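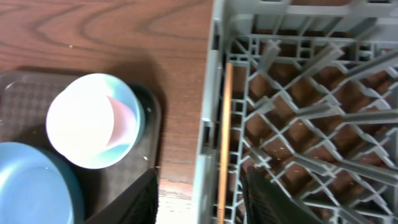
How do you find the delay between a wrist camera and the gripper reading when the two were never on the same clock?

Measure how far apart the fingers look in each camera picture, lay that against the gripper width in the log, and slide one along the other until the two curves match best. The shift that gives the best match is the delay for that recording.

Ticket: gripper closes late on rack and tray pickups
Component: Lasura, data loader and episode alignment
Opened by: Meijer bench
Status: fixed in the loader, one follow-up open
Data: Rutier table set, 1,699 recorded episodes
Hardware: Skellari two-finger gripper, wrist camera only

Original report

We are training a policy from the Rutier table set, where the arm moves crockery and utensils between a tray and a dish rack. Reaching is lovely. The arm comes in at a sensible height, lines up on the rim of a bowl or the side of a stick, and then the fingers close after the wrist has already begun to lift. On bowls it sometimes gets away with it, as the rim is wide and there is plenty to catch. On anything thin it nearly always misses.

We ran 70 trials with the stock loader and the policy completed 31. Most of the failures look the same on playback: good approach, late close, empty lift. Training loss is low and flat. Replaying a recorded episode open loop, straight from the joint log, works fine on the same table, so the arm and gripper are able to do the job.

Expected: fingers close before the lift starts, as they do in the recordings.
Seen: lift starts first.

Settings attached: stock Lasura config, image history of two, action chunk length left at default.

First reply, Lasura support

Thanks for the clear report, and especially for doing the open loop replay before writing in, which rules out half of what we would have asked for! Late closing with a clean replay nearly always comes down to one of these:

a) The gripper command is being smoothed when it is sent to the arm. Check that gripper_filter is off at run time.
b) Action chunks overlap and the averaging washes out the close. Set chunk_blend to none for one short run.
c) Images and gripper readings are out of step in the training data, so the policy has learned to close on a picture from the wrong moment.

Please try them in that order, as (a) and (b) take minutes and (c) takes an afternoon.

09:40, Meijer bench

(a) Filter was already off. No change.

(b) Set chunk_blend to none. The motion gets jerky and the close looks crisper, but it is still late. We put blending back on afterwards.

Moving on to (c). Does the loader trust the file timestamps, or does it do any matching of its own?

10:15, Lasura support

It trusts them completely. For each image it takes the gripper reading with the nearest timestamp. If the recorder stamped images when they arrived on the computer and not when the shutter opened, every image will carry a time that is too late, and the loader has no way to know.

A quick way to look: open one episode in the viewer, find the closing move, and compare the picture with the width number printed underneath. If the number says shut and the fingers in the picture are still wide apart, you have found it.

11:05, Meijer bench

Found it! Stepped through a pickup from the rack. The width reading reaches its minimum and the fingers in the picture are still apart, then they come together 8 frames later. Opened an episode from a different recording day and the gap is there too, but smaller. So the delay is real, and it isn't constant across the set.

That second part is the interesting bit for us. We had been ready to put one fixed number in the config and go home.

11:30, Lasura support

Very nice. A fixed offset would help the worst episodes and damage the good ones, so please hold off on that. What we would love to try is a per-episode estimate taken from the pictures themselves. Your camera has both fingertips in view along the bottom of the image, so the signal you need is already in the recordings and no calibration target is required.

Suggested method:

1. Crop the lower strip of each image, where the fingers come in.
2. Get the inner edge of the left finger and the inner edge of the right finger. The distance between them is the visual opening.
3. Read the logged gripper width for the same episode and resample it to the camera rate.
4. Scale both curves so that fully open and fully closed agree.
5. Shift one against the other and score the match at each shift. Keep the best.
6. Store the shift with the episode. Leave the raw timestamps alone.

An episode where the gripper hardly moves won't give a usable answer. The score will be flat, with no peak to choose. Drop those or set them aside for now.

14:20, Meijer bench

Steps 1 to 4 done. Notes for whoever does this next:

Black fingers against a grey dish rack are easy. Black fingers over a dark brown tray are not, and the left finger was the one that suffered. Our first edge finder kept jumping from the finger to the rim of the tray, as both are dark and the rim can run nearly in line with the finger. Wood grain caused trouble as well. On a table top with strong dark swirls a plain brightness threshold picks up the grain and reports a finger that moves about with the arm.

What fixed it was using motion. The fingers only ever slide along one line in the wrist image, while the table, tray and rack all move past in whatever direction the arm is going. So we only accept an edge that stays on that line from one picture to the next. Far steadier, and it needed no extra labels.

Bright crockery was a smaller nuisance. A white bowl interior can blow out, and auto exposure then pulls the rest of the image darker for a moment. Normalising the strip by itself, without the rest of the image, took care of it.

16:45, Meijer bench

Step 5 done over the whole set. Of 1,699 episodes, 1,179 give a clear single peak. The rest split into two sorts: episodes with almost no gripper movement, and episodes where a held object covers one fingertip for most of the run. We are training on the 1,179 only.

We did wonder whether throwing away that much data would cost more than the alignment gains, so two runs are going on overnight. Run A uses the 1,179 episodes with the original timestamps. Run B uses the same 1,179 with the shift applied. Same seed, same number of steps. That way the filtering and the shift don't get mixed up in one result.

Next day, 10:50, Meijer bench

Results, 70 trials each, same object layouts for both runs:

Stock loader, all episodes: 31 completed
Run A, filtered, no shift: 33 completed
Run B, filtered, with shift: 58 completed

We are so pleased with this. Filtering alone hardly moves the number. The shift does the work, and it is obvious when you stand next to the arm, because the fingers close and there is a proper little pause before the wrist comes up. Sticks lying alongside the rack wall, which were our worst case, now get picked up more often than they get missed.

The failures left in run B look different from the old ones. Several are the right finger landing on a rack divider on the way down and stopping short, so that is a planning matter for us and has nothing to do with timing.

11:20, Lasura support

Wonderful result, and thank you for separating the two runs. We have added the method to the loader as align_from_fingers, off by default. It writes the shift and the match score into the episode index, so you can set your own cut-off for which episodes to keep. Your motion check is in there too, switched on with edge_line_check.

Two cautions for other people reading this ticket. The camera must see both fingertips when the gripper is open. And on a gripper that closes very slowly the peak gets broad, so look at a few score curves by eye before trusting the numbers.

12:05, Meijer bench

Installed the new loader and reran the index. The shifts match ours on every episode we compared. Happy for the main ticket to be closed.

Follow-up, please keep open: the episodes with one fingertip covered. There is a lot of good grasping in there and we'd like it back. Our idea is to use only the finger that can be seen and assume the other mirrors it, as the two Skellari fingers are driven together. We will try that in March on the rack episodes first and post the score curves under this ticket.

12:30, Lasura support

Main ticket closed. Follow-up left open and tagged one-finger alignment. Please include a couple of episodes where both fingers are visible, run both ways, so we can compare the mirrored estimate with the full one.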